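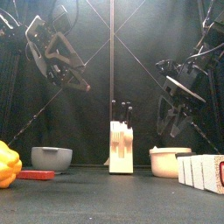 *Category: Robot software / Motion planning / Two-arm systems*

**Stirko** is an open-source planning and control program for pairs of robot arms that share one table. It decides which arm should do what, works out paths that keep the two apart, and sends each arm its moves in small pieces so that plans can be changed while they are being carried out. It was first written by Obaidul Jayasinghe at Lusenel, a small robotics workshop, and is now looked after by Lusenel together with the software firm Fosach.

The program is best known for its handling of *shared space*, the part of a table that both arms can reach. Older two-arm planners often treated this as a single locked room: one arm went in, the other waited outside. Stirko cuts it into many small cells and lends them out for short stretches of time, so that one gripper can be down inside a container while its neighbour is already lining up on the next object. Watching the two arms slip past each other is a real pleasure, and it is the main reason many people try the program in the first place.

## Background

Jayasinghe began the work as a replacement for a set of hand-timed scripts. Each script held fixed pauses, and any change to the layout of the table meant timing them all again. The first version of Stirko did little more than remove the pauses. It kept a list of cells, marked each one as free or taken, and held an arm back if its next cell was taken.

This worked well for slow moves and badly for fast ones, as an arm told to stop at the last moment would overshoot into its neighbour's cell. The second version added braking distance to every claim, and nearly all later work on the planner rests on that change. Fosach joined at this stage and rewrote the path search, which had been by far the slowest part.

Version 8, released on July 15, 2025, brought in the present perception layer and dropped the old scripts for good.

## How it works

### Perception

Stirko takes images from any number of cameras. A usual setup has at least one fixed camera looking over the workspace and one small camera at each wrist. The fixed view is good at telling the program what is on the table and roughly where. The wrist views are good at the last few centimetres, where a small error decides whether the fingers close on an object or knock it over.

The two kinds of view are joined in a *table map*. Every object in the map has a position, a rough shape and a trust score, which falls as time passes without a fresh sighting. An object hidden behind an arm isn't deleted. Its score simply sinks until a camera sees it again, or until it drops so low that the planner asks for another look before going near it.

Pale objects on a dark surface are easy to find but can be surprisingly hard to tell apart. A row of matching blocks that touch one another may come back as one long object. The perception layer deals with this by looking for the fine changes in brightness between top faces and front faces, then checking its guess from a second angle. Where the guesses disagree it keeps both, and the planner picks a grasp that would be safe in either case. It's a lovely piece of design, and simple enough to follow in one sitting with the source code.

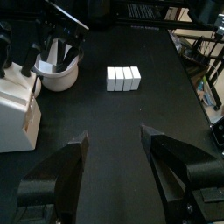

*Wrist camera view across the table: four white blocks ahead of the near gripper, with the other arm's gripper reaching into the bucket.*

### Task sharing

Jobs are written in a plain text format called Uysal. A Uysal file names the objects, the goal and any rules about order, but doesn't say which arm should do the work:

```
goal: blocks in bucket
order: any
keep_clear: bucket_rim
arms: both
```

Stirko turns this into a set of single steps and gives each step to the arm with the lower cost. Cost covers travel, the number of cells that must be borrowed, and how awkward the wrist angle would be. The sharing is done afresh after every step, so an arm that has been held up will lose work to its partner without anybody having to plan for that case.

The `keep_clear` line deserves a mention. A round container has a rim that is easy to clip on the way in, and the program treats a marked rim as a thin wall with an opening at the top. Paths then bend up and over it. Before this rule was added, users had to place extra points above each container by hand.

### Motion and timing

Paths are searched in the joint space of both arms together, but only near the shared cells. Elsewhere each arm is planned alone, and this saves a great deal of time. The finished path is cut into pieces lasting 400 milliseconds. A piece is sent only when all its cells, braking distance included, have been granted.

If a claim is refused, the planner tries these in turn:

1. slow down and ask again;
2. go round by another set of cells;
3. swap the step with one that can be done now;
4. hold still in a cell already owned.

Holding still is always allowed. An arm never gives up the cell it is standing in, and an arm at rest can never be told to back out of the way. The rule costs a little speed, and it makes stuck states much easier to understand when reading a log.

## Tools

The program comes with a viewer that plays back a run with the table map, the cells and the camera images side by side. Cells are coloured by owner, and refused claims flash briefly. Most users meet it while hunting a fault, though it is well worth opening on a good run too, just to see how tightly the moves fit together.

There is also a test set of 921 recorded layouts. Each holds camera images, a Uysal job and the table map that a careful person marked by hand. A change to the planner is accepted only if it solves every layout that the earlier version solved. The layouts mix plain shapes with kitchen things such as pots, bowls and knife blocks, whose handles and rims make useful trouble for the grasp finder. Of the full set, 23 are still unsolved. They are kept in a folder named `october`, after the month in which the first of them was recorded, and solving one earns a line in the release notes.

## Known limits

- Soft objects are treated as stiff, so cloth and bags aren't handled well.
- Clear or very shiny objects often have low trust scores, and the planner may ask for a new look many times over.
- Cables running along an arm aren't part of its model. Users are advised to add a margin around the upper links by hand.
- The table must be flat. Work on two levels is possible only by writing two jobs and joining them.
- Three or more arms aren't supported, although the cell system itself has no fixed limit.

## Related terms

**Cell lending**: the granting of a small volume of space to one arm for a fixed time.

**Parallel-jaw gripper**: a gripper whose two fingers close towards each other while staying parallel. Stirko's grasp finder was written for this type.

**Table map**: the program's running record of objects, shapes and trust scores.

**Trust score**: a value from zero to one showing how far a stored position may still be relied on. The default rate of decay can be changed for each object in the Uysal file.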